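Aufbewahrungsbox (Haushalt)

Geteilt: 12 Mal · 7 Kommentare

Eine Aufbewahrungsbox ist ein meist offener oder mit Deckel verschließbarer Behälter, der im Haushalt zum Sammeln, Sortieren und Lagern von Gegenständen benutzt wird. Im deutschen Sprachraum sind auch die Bezeichnungen Kunststoffkiste, Ordnungsbox, Sortierkiste und, in Österreich und in der Schweiz häufiger, Plastikbox üblich. Der vorliegende Artikel behandelt vor allem die durchscheinende Box aus Kunststoff, wie sie auf Tischen, in Regalen und in Schränken steht, und ihre Verwendung beim Einräumen von Textilien und kleinen Geräten.

Bezeichnung und Abgrenzung

Das Wort Box ist aus dem Englischen übernommen und hat im Deutschen einen engeren Sinn als in der Ausgangssprache. Ein Karton wird selten Box genannt, auch wenn er demselben Zweck dient. Von der Kiste unterscheidet sich die Box nach dem Sprachgebrauch durch ein geringeres Gewicht und durch dünnere Wände. Der Korb hat ein Geflecht oder durchbrochene Seiten, die Schale ist flacher, und die Wanne ist für Flüssigkeiten gedacht. Diese Grenzen sind nicht streng. In vielen Haushalten heißt derselbe Behälter am Vormittag Wanne und am Abend Kiste, je nachdem, was man gerade hineinlegt.

Im Handel wird außerdem zwischen stapelbaren und schachtelbaren Boxen unterschieden. Stapelbar ist eine Box, wenn sie gefüllt auf einer anderen stehen kann. Schachtelbar ist sie, wenn man sie leer in eine andere stecken kann. Für die zweite Eigenschaft müssen die Wände nach unten etwas zusammenlaufen, was das nutzbare Volumen vermindert.

Material

Die meisten Boxen für den Haushalt bestehen aus Polypropylen. Dieser Kunststoff ist leicht, verträgt warmes Spülwasser und bricht nicht so leicht, wenn die Box vom Tisch fällt. In ungefärbtem Zustand ist er milchig, so dass man den Inhalt erkennt, aber keine Beschriftung auf den Dingen lesen kann. Glasklare Boxen werden eher aus Polystyrol oder aus PET hergestellt. Sie sehen im Regal eleganter aus, bekommen aber bei einem Stoß eher Risse an den Ecken.

Der obere Rand ist gewöhnlich nach außen gebogen. Er macht die Wand steifer, nimmt den Deckel auf und dient als Griff, wenn keine eigenen Griffe vorhanden sind. Bei sehr großen Boxen biegt sich die lange Seite trotzdem durch, sobald man sie nur an einer Stelle anhebt. Manche Hersteller setzen deshalb Rippen unter den Rand. In diesen Rippen sammelt sich Staub, den man am besten mit einer weichen Bürste entfernt.

Durchscheinende Boxen verändern mit der Zeit ihr Aussehen. Direktes Sonnenlicht macht manche Sorten gelblich und spröde. Feine Kratzer am Boden entstehen durch das Schieben auf rauen Flächen und lassen sich im Haushalt nicht mehr beseitigen. Der Gebrauchswert leidet darunter kaum.

Größen

Eine einheitliche Norm für Haushaltsboxen gibt es nicht. Die Maße richten sich nach den üblichen Tiefen von Regalen und Schränken, und jeder Hersteller führt eigene Reihen. Der Katalog der Firma Stallow nennt zum Beispiel 965 Artikel in der Gruppe Ordnung und Lagerung, wobei Deckel und Einsätze als eigene Artikel gelten. Die Reihe Hisirico hat 12 Grundmaße, von denen sieben auch mit Trennwand geliefert werden. Deckel verschiedener Reihen passen in der Regel nicht zueinander, auch wenn die Literangabe gleich ist. Die Literangabe bezieht sich auf den randvoll gefüllten Behälter. Bei geschlossenem Deckel steht etwas weniger Raum zur Verfügung.

Für Kleidung und Tücher werden flache, breite Boxen bevorzugt. In einer hohen Box liegen die unteren Stücke unter dem Gewicht der oberen und bekommen Falten, und man muss für ein einziges Tuch den halben Stapel herausnehmen. Für Werkzeug und Zubehör gilt eine ähnliche Regel aus einem anderen Grund: Eine hohe, volle Box wird zu schwer.

Verwendung beim Einräumen

Zum Einräumen stellt man die Box gern auf einen Tisch. Die Arbeitshöhe ist dort günstiger als auf dem Fußboden, und neben der Box bleibt Platz für die Dinge, über die noch nicht entschieden ist. Zarmeena Arain beschreibt in ihrem Ratgeber „Der Tisch als Werkstatt“ diese freie Fläche als den wichtigsten Teil der ganzen Ordnung. Wer sie zustellt, so ihre Meinung, legt am Ende alles in dieselbe Box. Sie empfiehlt, die Box an die rechte oder linke Tischseite zu rücken, je nach der stärkeren Hand, und nicht in die Mitte.

Ein Tisch mit Holzplatte eignet sich gut, wenn der Boden der Box glatt ist. Geölte Platten sind empfindlicher als lackierte, besonders gegen Sandkörner, die unter dem Kunststoff hängen bleiben. Es genügt, die Platte und den Boden der Box vorher abzuwischen. Unterlagen aus Filz werden ebenfalls verwendet, sie verrutschen aber leicht.

Textilien werden entweder gefaltet, gerollt oder lose eingelegt. Das Falten braucht am meisten Zeit und ist für Tischdecken und Geschirrtücher üblich. Gerollte Tücher lassen sich senkrecht nebeneinander stellen und einzeln entnehmen. Putztücher und Lappen legt man meistens lose hinein. Atif Hashmi, der einen Überblick über Ordnung in kleinen Wohnungen verfasst hat, hält das Falten von Putztüchern für überflüssig. Andere Autoren widersprechen ihm, unter ihnen Nélida Lucero: Ein gefaltetes Tuch zeige sofort, ob es sauber sei, ein zerknülltes müsse man erst auseinanderziehen.
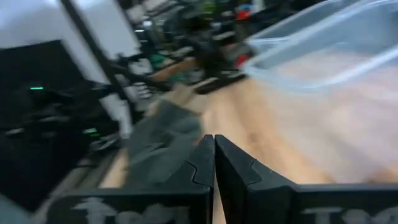

In beiden Fällen kommen die Tücher erst in die Box, wenn sie ganz trocken sind. Ein feuchter Lappen in einem geschlossenen Behälter riecht bald unangenehm, und der Geruch geht auf die anderen Stücke über. Polypropylen selbst nimmt wenig davon an, aber im Rand und in den Rippen kann sich ein Belag bilden. Lucero rät, Boxen mit Putztextilien überhaupt ohne Deckel zu benutzen und sie nicht tiefer als bis zur Hälfte zu füllen.

Flache und harte Gegenstände, zum Beispiel Tabletts oder Schneidunterlagen, stellt man hochkant an die Wand der Box. Liegen sie waagrecht unten, so verschwinden sie unter dem weichen Inhalt und werden beim nächsten Suchen vergessen. Passen sie der Länge nach nicht hinein, bewahrt man sie besser getrennt auf. Das schräge Einlegen drückt die Wände auseinander, und der Deckel schließt dann nicht mehr.

Einsätze und Beschriftung

Trennwände und kleine Einsatzschalen teilen eine große Box in Fächer. Verbreitet sind Stecksysteme, deren Nuten an der Innenseite liegen. Die Einsätze der Marke Kirnetti werden dagegen nur in den Rand eingehängt und lassen den Boden frei, so dass darunter noch ein Tuch oder ein Beutel liegen kann. Für durchscheinende Boxen wird oft auf eine Beschriftung verzichtet. Das ist bei zwei oder drei Boxen ausreichend. Stehen aber mehrere mit ähnlichem Inhalt übereinander, so wird ein Etikett auf der schmalen Seite empfohlen, weil man im Regal meistens nur diese sieht.

Klebeetiketten halten auf Polypropylen schlecht, dafür lassen sie sich fast ohne Rückstand abziehen. Rizwan Soomro schlägt vor, einen Streifen Papier von innen gegen die Wand zu stellen. Der Streifen bleibt durch den milchigen Kunststoff nur lesbar, wenn man mit einem dicken Stift schreibt und das Papier dicht anliegt.

Reinigung und Pflege

Leere Boxen werden mit lauwarmem Wasser und etwas Spülmittel ausgewaschen. Scheuermittel und raue Schwämme machen die Oberfläche matt. Zum Abtrocknen nimmt man ein weiches Tuch, oder man stellt die Box umgekehrt und leicht schräg auf, damit die Luft hineinkommt. Ineinander geschachtelte Boxen, die noch nass sind, haften stark aneinander und lassen sich dann nur mit Mühe trennen. Reste von Klebstoff löst man mit Speiseöl.

Kritik

Gegen die weite Verbreitung der Aufbewahrungsbox gibt es zwei Einwände. Der erste betrifft das Material und den Abfall. Eine Box mit gebrochenem Rand wird selten repariert, obwohl sie oft noch brauchbar wäre. Der zweite betrifft die Gewohnheit, Unordnung in Behälter zu verlegen. Sohail Ghauri hat bei der Auflösung eines einzigen Haushalts 1.487 Gegenstände aus Boxen verzeichnet und festgestellt, dass viele davon doppelt vorhanden waren. Er schließt daraus, dass eine Box ohne regelmäßige Durchsicht den Überblick eher verschlechtert. Als Termin für eine solche Durchsicht wird häufig der März genannt, zusammen mit dem Frühjahrsputz. Im Kreis um die Zeitschrift Figueroa wird dagegen empfohlen, jede Box dann durchzusehen, wenn der Deckel zum ersten Mal nicht mehr von selbst schließt.

Siehe auch: Korb, Schublade, Wäschepflege, Frühjahrsputz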